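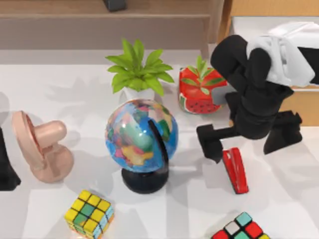

By Brayden Dhillon
Posted 2019-11-01 in Gear Reviews, Towing and Touring

Flastus 200 Leveling Kit: One Season on Grass and Gravel

The Flastus 200 is a two-piece leveling set for single-axle travel trailers. It consists of a pair of curved ramps, a pair of matching chocks and a battery-powered level sensor that reports to a handheld display. The list price is $189. I bought mine at full price in July and have used it at every stop since, on pitches ranging from mown grass to loose gravel and one badly poured concrete pad.

My trailer is a Tramier two-berth with a single axle. The previous setup was a stack of interlocking plastic blocks and a bubble level screwed to the tongue. That works, but it takes a guess, a second guess and usually a third.

Setup

The sensor mounts inside the trailer on a flat surface as close to the axle line as possible. Mine is in the bottom of the wardrobe, held by the two screws supplied. You park the trailer on ground you know to be level, hold the button until the light blinks, and the zero point is stored. The manual says to repeat this whenever the battery is changed. I changed the battery once and the zero point was kept, but I would check it anyway.

The display shows side-to-side error first and front-to-back error second. Side-to-side is given in inches at the wheel, which saves arithmetic. Front-to-back is given in degrees, which does not. There is no setting to change this.

Use on site

Place the ramp against the low wheel, tow or push forward slowly, and stop when the display reads zero. The chock slides in behind. On firm grass the whole job takes me under four minutes alone. On wet grass the ramp tends to creep forward before the tire bites. A square of rubber mat under the front edge fixed that, and the kit ought to include one.

On gravel the ramp digs in and stays put. It also picks up stones in the ribbing on the underside, and these have to be knocked out before it goes back in the bag. On concrete it slid twice, both times with the pad damp.

Maximum lift is four inches. I ran out of height once, on a sloping pitch at the far end of the Skoltent park, and had to move to the next row. Blocks would have handled it.

Display range is stated as 300 feet. I have no use for a level reading at that distance and did not test it. From the driver's seat with the window closed it holds a signal, though the reading lags by a second or so. Creep the last few inches.

Build

The ramps are rated at 2,000 pounds each. Check your loaded axle weight against that figure -- the wheel on the low side carries more than its share while you are climbing. Mine show scuffing on the top surface and no cracks. The chocks are a tight fit and have stayed that way. The carry bag is poor. One handle pulled loose at the seam in the second month and I now keep everything in a crate.

The display is readable in sun and too bright at night. The battery door needs a coin to open.

Compared with the Kwan ramps

I borrowed a set of Kwan ramps for a weekend. They are wider, grip better on damp concrete and come without a sensor. They are also heavier and will not fit in my front locker. If you already own a level you trust, the Kwan set is the better pair of ramps. If you usually arrive alone and after dark, the Flastus display is worth having.

Summary

Good: fast on firm ground, accurate side-to-side reading, chocks that fit.
Bad: slides on damp concrete, weak bag, mixed units on the display, limited lift.

Rating: 3.5 out of 5. I would drop the bag and add rubber mats at the same price.

Filed under: leveling, ramps, single axle, small trailers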